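Grangate Observatory: Pre-Run Inspection Checklist, 2 m Reflector and Hviid Spectrograph
September, by Nanna Hjaltadóttir
Print this page | E-mail this page

Complete before dome opening. Initial each line. Comments from the last inspection are kept under the item.

1. Primary mirror cover. Opens fully, all petals latched.
Comment: Petal 7 slow to latch. Hinge greased. Recheck next run. (A.L.)

2. Mirror surface. Inspect with flashlight at low angle. Record dust level on the wall sheet. Do not wipe.
Comment: Dust moderate. CO2 cleaning done by Dalsgaard.

3. Dome shutter. Run open and closed once from the local panel, once from the control room.
Comment: Control room command ignored on first try. Log entry 2267.
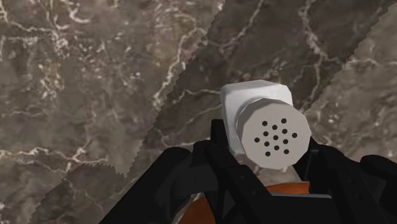
Can the run start if the shutter answers only to the local panel?
Only with a second person on the dome floor all night, and only if the rain sensor has been tested by hand.

4. Rain and humidity sensors. Wet the rain plate; the alarm must sound in the control room.
Comment: OK.

5. Emergency stops. Press each one with the drives on and the telescope at zenith. Drives must cut and brakes must hold.
Comment: North pier stop sticks when released. Replacement ordered from Vovard. Tagged.

6. Dewar. Fill, wait for the detector to settle, take bias frames.
Comment: Hold time shorter than last season. Suspect the vacuum, not the fill line. Segura to pump down before the supernova nights.
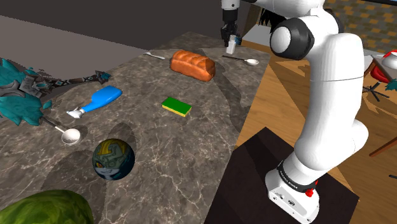

The pump-down takes most of a day, so flat fields will have to move to the following afternoon. Leave the lamp settings as they are.

7. Comparison lamps. Neon and argon both strike within one minute.
Comment: Argon weak, almost 100 hours past its rated life. Spare is in the Grilance cabinet, second shelf.

8. Guide camera. Focus on a bright star, confirm that the guider corrects in both axes.
Comment: Not done, cloud. Þórey Bundgaard to sign when sky allows.

Open items: 1, 3, 5, 6, 7, 8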